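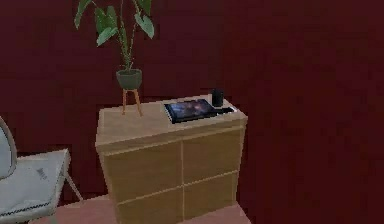

Cabinet and potted plant, computer rendering.

Vella shared medication record: progress report to the Lultero fund, 5th April

Work since the last report has gone mainly into the link between Vella and the pharmacy system at the Tulteck clinics. Prescriptions entered by a doctor now reach the pharmacy queue without being retyped. Changes and cancellations also go through, but a cancellation sent while an order is being filled still has to be confirmed by phone. A fix is in testing.

The allergy list has been moved over from the old system. Of 456 entries that needed a manual check, 216 are done. The rest are waiting on pharmacist time, which has been short – two posts at Tulteck are vacant.

Training: 30 nurses have finished the bedside module. Feedback was mostly about the login screen, which times out too quickly on shared tablets. We have asked for a longer limit and are waiting on the security review.

Spending is within budget. Travel is under, and interface testing is slightly over. We would like to move the unused travel money to testing and ask for your approval.

Next steps are to close the allergy check, release the cancellation fix and start the discharge summary work. The pilot at the second clinic is still planned for June.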